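Wrist cam blur in teleop demos: filter it or train on it?
Flallbridge Forums > Manipulation > Data collection

gridlag36
We have 3236 teleoperated demos of a produce sorting task (apple from cutting board to plate, plus variants). Wrist camera only, parallel gripper. In fast approach segments the objects smear badly while the fingers stay sharp, as you'd expect with the camera fixed to the same body. A Laplacian variance filter at our current threshold throws out 19 percent of frames, nearly all of them from the approach phase. Policy trained on the filtered set hesitates above the object and sometimes closes early. Has anyone compared filtered and unfiltered on the same task?

pellet_feed
Don't drop single frames. If you predict action chunks, you've put holes in the time base and the velocities no longer match the images. Drop whole episodes or nothing.

gridlag36
Frames are masked from the observation sampler only, the action sequence stays intact. So the timing is fine, but the policy never gets an observation from the fast part of the approach.

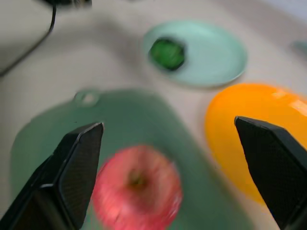 The other problem is that global sharpness is a poor metric for this view. Textured finger pads contribute high-frequency content no matter what the arm is doing, so the score depends on gripper opening as much as on motion. I tried masking the fingers with a fixed polygon, but the polygon is only right at one opening width.

Watia_bench
Project the finger mask from the gripper encoder instead of using a polygon. It took me an afternoon. Then score what's left.

On the main question – keep the blur. At run time the arm will move at similar speeds and the camera will produce similar images. Filtering gives you a training distribution you won't see on the robot.

pellet_feed
Disagree in part. That holds if the exposure is the same at deployment. If they fix the exposure later, the blurred demos become the mismatch. Shorten the exposure first, add light, then record again.

Watia_bench
Re-recording 3236 demos because of exposure is not a serious suggestion.

pellet_feed
I didn't say all of them. Record a few hundred at 4 ms and mix.

dendat_ops
We run the Pellegrini loader at Dendatwood and it has a per-sample weight field. We down-weight by joint speed, not by image score. Cheap, and it ignores the fingers completely. Check your operators too. Ours slowed down once we capped the leader arm speed, and most of the blur went away.

gridlag36
Speed weighting is easy to test, the joint states are already logged. I'll run unfiltered, encoder mask and speed weight with the same seed. Exposure is on auto at the moment, so that gets locked before any new recording. Results in June if the cluster queue allows.

Watia_bench
Use more than one seed.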